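Home About Classes Drop-in Find us Contact

About Tavell

October, by Muthoni Shirima

We teach handwriting. Grown-ups mostly, some teens. Started in a back room in Canport with one table and a box of pens Ida Haberkorn got from her old office. Now 126 people on the list and a waiting list for evenings.

No fancy kit. A white table, something to write with, paper. Ida still says the marker is the best teacher, you can't hide a wobbly letter in a thick line. She's right, annoyingly.

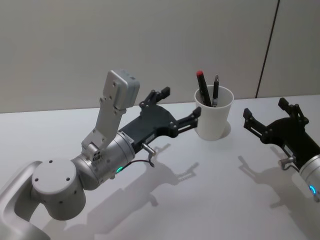 Marker and pen in the white cup.

Beginers start big. Marker first, whole arm moving, then down to the pen once the shapes settle. Takes some folks a week, took me a lot longer. Bring a pen you like if you have one, we've got spares if not.

Who's who: Ida does beginners. Obsa Mamo does the left-handed group, very patient, very good. Joaquim Cunha does letters and cards, plus the phones until 2. I do the rest, incl. this page.

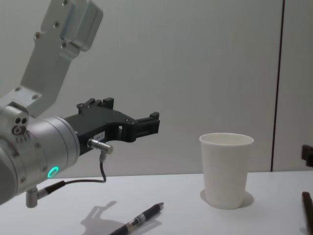 House rules, short ones. Caps back on. Pens go back in a cup, tip up or tip down, we've given up arguing. Tables stay clear between classes so the next group can just sit down and start. Coats on the hooks please, not the chairs.

Prices are on the Classes page, same as last year. Paper is included. We got through 3,060 sheets last term so yes, both sides!
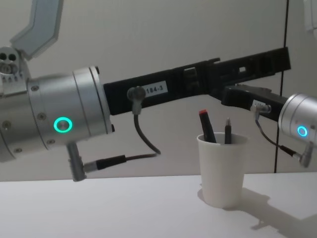

Drop-in is for anybody, no booking. Come with a form to fill out, a birthday card, a page of practice, whatever. Sit as long as you like. Beatrice Mbwambo makes the tea and will read your handwriting back to you if you ask her, good test of wether it's legible.

Questions, ring or use the Contact page. Joaquim gets back to everyone, give him a day or two.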